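Dilia Household Recipe Survey: data card

Maintainer: Ostap Hrytsenko
Reviewer: Lewis MacAulay
Last revised: 11/22/24

What it is

Dilia is a table of 838 home recipes typed up from handwritten cards. Each row has a title, an ingredient list, the steps, a serving count and a cooking time. The cards came from households in Verport and Parkier. People keep citing it as a record of what families in those towns eat. I doubt it is one, and I would like users to read the rest of this card before they say so.
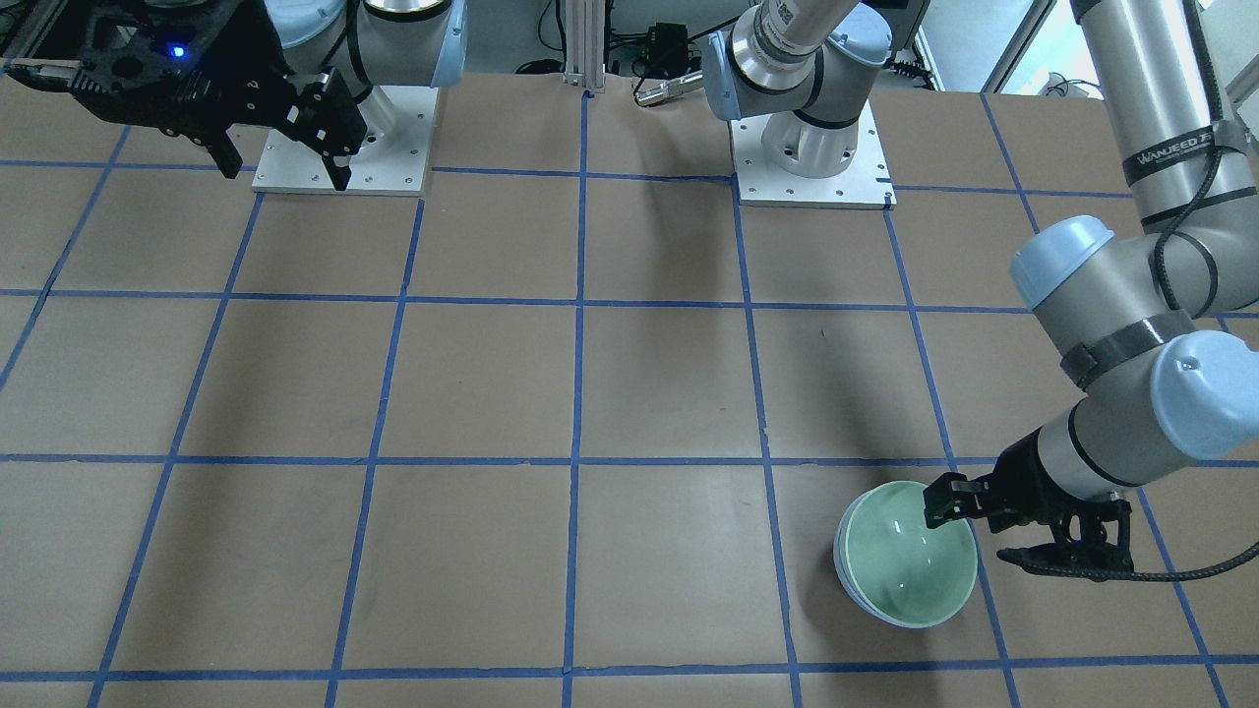 How it was collected

Households were asked to send in recipes they "use often." We took their word for it. Holiday cakes make up a suspicious share of the rows, and toast does not appear at all. My guess is that people sent the cards they were proud of.

Cooking times

Treat these with care. The cards give 67 recipes a time of "until done," and we left the field blank for those. The other times are whatever the writer put down. One onion recipe claims they brown in 5 minutes — I have tried it, and they don't.

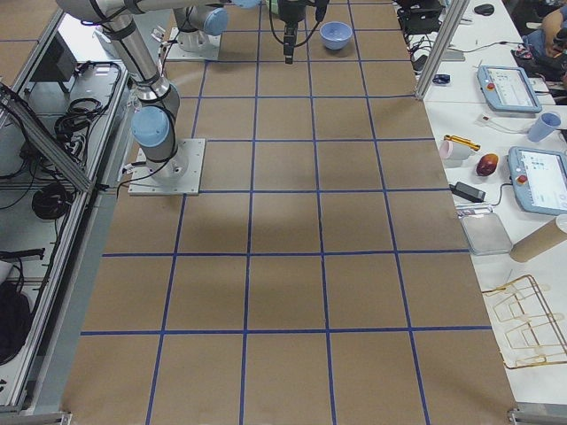 Serving counts are no better. "Serves four" seems to be a habit of the pen, and it turns up on a soup that starts with a whole ham.

Units

The column unit_std converts cups and spoons to grams. It was filled by the Stojanovska table, which assumes level measures and one kind of flour. Many cards say "heaping" or "a coffee cup." Those words survive only in unit_raw. If your result depends on unit_std alone, I would not trust it.
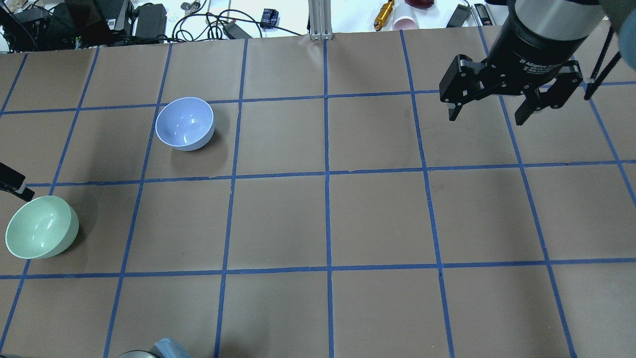
Bowl on the taped grid.

Labels

Lewis labeled 555 rows by course and I labeled the rest. We disagreed over whether potato salad is a side or a main, and we never settled it. A model trained on the course column will learn which of us was typing.

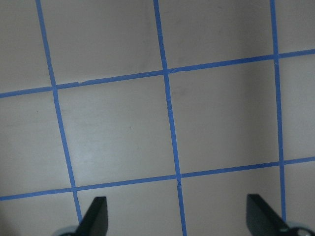
Known problems

Duplicates remain, mostly apple cake under different names.
Rows typed in July have no accents on any word.
Some steps refer to "the other card," and we don't have the other card.

Use

Fine for testing a parser or a search box. Claims about diet, health or local tradition need better evidence than this. Send corrections to Ostap with the row number and the raw text.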